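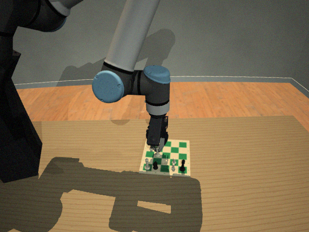
Open day walkthrough – Dumo robotics room, chess demo
Checked 8 to 10 am, doors at 11. Comments as I went, sorry for the shorthand.

1. Entry and walkways
OK. Mats taped down. Cable from the Jollell projector still crosses the side door – cover it or move it.

2. Occupancy
Posted limit for the hall is 336. Fine for the morning. School groups in the afternoon, so keep one person on the door with a clicker.

3. Simulation station (big screen)
OK. Arm, table and small board load right up. Mouse and keyboard out of reach of visitors, please. Somebody will close the window otherwise, happened in December.
Speakers off. Fan noise fine.

4. Camera views
Two views saved for the demo. Start on the one showing the gripper over the board, thats the one people get.
The other one has the arm link right across the board. Leave it in the list but don't open with it.
Label them in plain words, "view A" means nothing to a visitor.

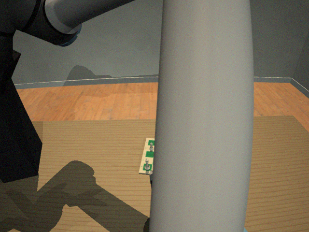 5. Demo script
Wetach build loaded, last run before doors OK. Reset button works. Comment – reset takes 19 seconds, presenter needs something to say while it runs.
Don't promise a full game. It's pick and place with chess pieces, say so up front.

6. Real arm (Aranda cell, back of room)
Locked out for the day. Tag on, key in the office. E-stop tested anyway, OK.
Barrier on the left side wobbles. NOT OK – fix before doors.
Sign still says "robot in use". Swap it.

7. Electrical
Power strip under the screen table was daisy chained to a second one. NOT OK. Pulled it, rerun from the wall outlet. Rechecked, OK.
Space heater rated 2,000 watts found plugged in by the sign-in desk – unplugged, put away. Do not bring it back out today.

8. Fire and exits
Both exits clear. Extinguisher tag current. Coat rack was partway in front of the rear exit, moved.

9. First aid
Kit there, bandages low. Restock after the event.

10. Visitor notes
Flashing lights – none in the demo, checked all the menus.
Step stool for little kids at the screen – no. Lower the screen insted.
Chairs: front row back about 3 feet from the table.

Still open before doors: side door cable, wobbly barrier, sign on the cell.
Everything else passed. Recheck at the lunch break, same list, new sheet.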